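Workshop notebook, Stidness bench group
June 2019
Entry: open day, what we showed and what needs doing

Writing this up while I still remember it. Open day ran from ten until four with a gap for lunch. Nest Llewellyn did the talking at the front, I ran the arm and the simulator, and the Trajkovski people had the other half of the room with their conveyor. We had three stations in the end. I had planned on four but the vision table never got its lights back from repair.

Station one was the Brarkitz arm behind its guard, picking foam cubes out of a tray and putting them back. Slow speed all day. It stopped twice in the morning. First stop was my fault, I had left the old tool offset loaded from Thursday and the arm tripped its own limit on the second pick. Second stop was a visitor leaning on the guard door, which opened the interlock. Restart took longer than it should have because the reset key was in my jacket and my jacket was in the office. Key now lives on the hook by the panel. Please leave it there.

Station two was the simulator, on the big monitor, with the T-block task. Visitors could drive the gripper with the hand controller or watch the trained policy do it. More interest in this one than in the real arm, mostly from the kids, who wanted to drive. The adults wanted to know why we bother with a simulator when the arm is standing right there. Nest's answer was cost and time: we ran 4,000 simulated grasps the week before on one desktop, and the arm would have needed somebody standing next to it for all of them. Good answer, people seemed to follow it.

Of those 4,000, the policy finished 1,295 by our own scoring, meaning block held and lifted clear for the full count. I put that number on the card next to the monitor. Nest thought it looked bad. I left it up. A few visitors asked about it and we had better conversations from that card than from the rest of the poster.

For the record, the view we had up on the monitor is the wrist view, with both fingers coming in on the stem and the crossbar above them. I kept this one because it shows the approach I want the policy to prefer. Gripping on the crossbar works in the simulator but I don't trust it on the real part.
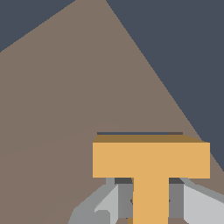

Notebook 3, page 15

Things I noticed with the wrist view up large all day, which I had not noticed on my own small screen:

The stem runs out of the bottom of the picture when the gripper is in this close. So the policy is working without the foot of the T at the moment it matters most. Might explain some of the late misses. Try moving the camera mount back a little in the model and run the same batch again before changing anything else.

There are small dark marks along the sides of the stem, where it meets the inner pads. I want to find out if that is the two meshes overlapping or only a drawing problem. If they overlap, the contact forces are suspect and the score on the card is too. Check the contact log first, it is quicker than going through the geometry.

The table is a plain, nearly even brown with hardly anything on it for the eye to hold on to. Fine for training the first version. The real bench has scratches, tape marks and the bolt holes, so we should put a textured top in before we try any transfer. Goklow had a bench texture set in their shared folder last year. Ask if we can still use it.

Orange on brown was my choice and it reads well on the monitor from the back of the room. Keep the block color for demonstrations. For training, vary it.

Station three was the controller practice board, no robot, just the hand controller and a peg game on a laptop. This was there to keep the line moving at station two and it did. The laptop needs a longer power lead. We had it stretched across the walkway until Nest moved the table against the wall.

Questions we got more than once, so we can have answers ready:

How strong is it. We need the real payload figure on the card with the arm, neither of us had it in our heads.
Does it see the block the way we do. Nest drew the camera position on the whiteboard, which helped. Make a proper sketch.
What happens if it drops something. On the real arm, it stops and waits. In the simulator, the trial ends and resets. People liked seeing the reset, so I started letting trials fail on purpose in the afternoon.
Are you hiring. Passed to the front office.

One teacher asked if a class could come in. Nest took the details. Probably August, when the cell is down for the controller swap anyway and we would only be running the simulator.

Problems with the setup itself. The simulator slowed down badly after lunch and the gripper was jerking under hand control. Closed everything and restarted, fine after that. I suspect the recorder was writing every trial to disk and the disk was close to full. I turned the recorder off for the last two hours, so there is no log of the afternoon driving. Pity, as a couple of the visitors were better at it than I am and I would have liked those runs.

The Trajkovski conveyor is loud. With that running, nobody past the second row could hear Nest. Next time we either take turns or ask for the small room.

To do:

Contact log for the stem and pads (me, first)
Camera mount back, same seeds, rerun the batch
Mail Goklow about the bench textures
Clear the simulator disk and set the recorder to drop old trials
Payload card for the Brarkitz arm (Nest)
Longer lead for the practice laptop
Return the borrowed monitor stand to Trajkovski – it goes back with the bolts, they are in the blue tub on the shelf

Arm is powered down and the guard is locked. Tool offset is back to the standard one, checked against the sheet. The tray of foam cubes is still inside the cell, take it out before running anything else.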